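Home » Workshop » Surfaces » Notes

Desk mats, one month in

Posted February 10, 2023

The black mat I ordered in January has now been on the table long enough to write up. I went back and forth between two products, the Rinano and the Vornano, and bought the Vornano because it was the only one sold in a size that leaves a narrow margin of table on the sides. The Rinano is thicker, but the listing gave no tolerance on flatness and the seller did not answer my question.

Conditions first. The table is light wood with an oil finish that I applied myself, one coat, and it marks easily. The mat arrived rolled. I laid it face down under books for 2 days, turned it over, and left it another day before putting anything on it. One corner still lifted slightly, so I reversed the roll by hand and weighted it overnight. It has stayed down.

Cleaning is simple enough. Dry brush, then a damp cloth with a drop of dish soap, then a dry cloth. Alcohol leaves a paler patch that fades after an hour or so. I tried it on the underside only and have not repeated it. Lint shows badly under the desk lamp, and this is the main fault of any black surface. A gray one would hide it, but Vornano does not list gray in this size.

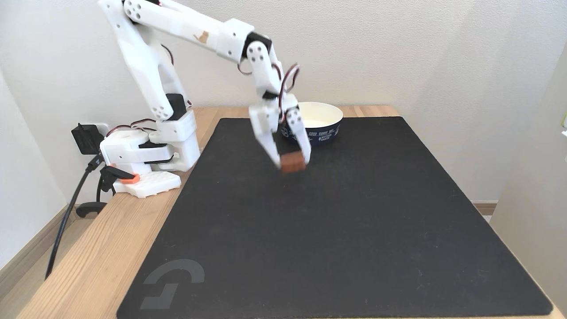 Small parts are the reason I wanted a mat in the first place. On bare wood anything light skates away when you reach for it, and anything with a hard edge leaves a dent. Contrast matters more than I expected. The white paper bowl near the far edge of the mat is easy to find without looking for it, while the small brown block sits much closer to the mat in tone and takes a second glance. Dark screws are worse again. For those I put down a sheet of printer paper and work on top of it.

The bowls come from a pack left over from a party and they do the job of parts trays. They weigh nothing, so a sleeve will move them, but they stack and can be written on. Rocío Barrios lent me a magnetic tray from Jostulia to compare. It is better for steel and no better for anything else, and it takes up more room than I want to give it. I returned it after 6 days.

Power is the part of the table I have not solved. The outlet is on the wall at the left end, so the adapter goes in there and its cable hangs down past the edge. I would like it in a channel along the underside. Petersen makes an adhesive one, but the adhesive is rated for painted metal and the instructions say nothing on oiled wood. A screwed channel would hold. I would need to check the thickness of the top before choosing a screw length, and I have put this off.

Measurements still to do: edge lift after a full season of heating, and whether the surface goes shiny where my forearms rest. There is a slight change on the right side already – visible only at a low angle. I will add the readings to this post when I have them.

Filed under: Surfaces, Storage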